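Progress report to the Georgiev Fund
Project: Gresau Listening Archive, second period
Prepared by Hongjun Qian, 29/08/2024

This report covers our work since June, when we began to record the older residents of Gresau telling about the river mills. 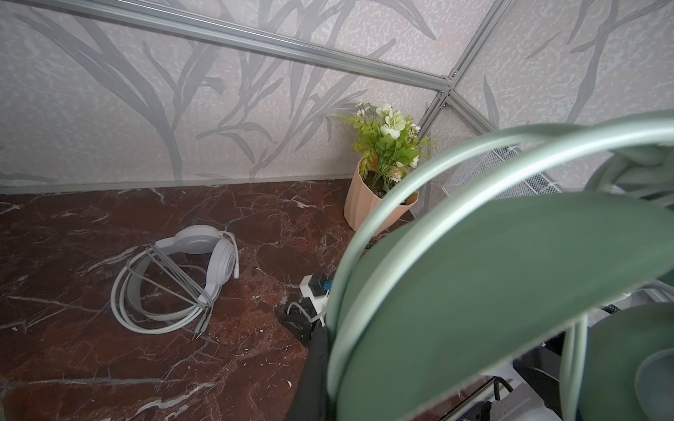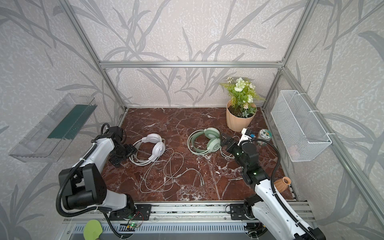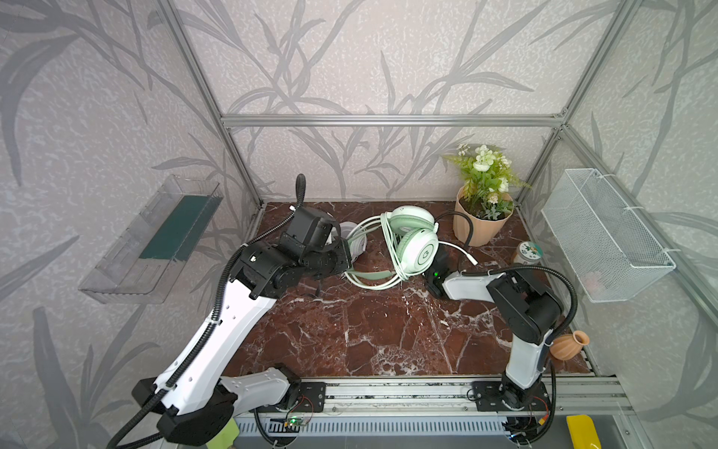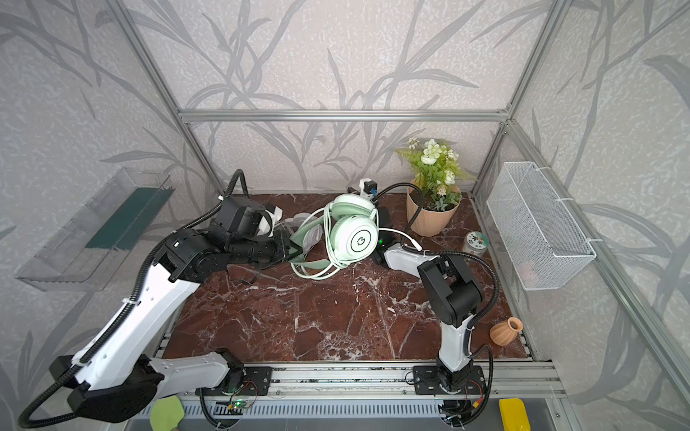

Recordings. We now have 170 interviews in the archive. Most were made at the homes of the speakers, and the sound is good, except in houses near the main road. Two families asked us to remove names, and we did this the same week.

Transcription. Teresa Brzozowska leads this part. 2,447 pages are typed and checked once. The second check goes slower than we planned - the local dialect has many words for the parts of a mill wheel, and our typists spell them in different ways. She is now preparing a word list.

Budget. Travel cost less than expected. We ask your permission to move the rest of this money to the second check.

Delays. The catalog was to open to schools in June. It is still not open, as our agreement with Gilidar for storage was signed late. Pupils can use the paper copies in the library until then.

The next report will include the word list and the first part of the catalog.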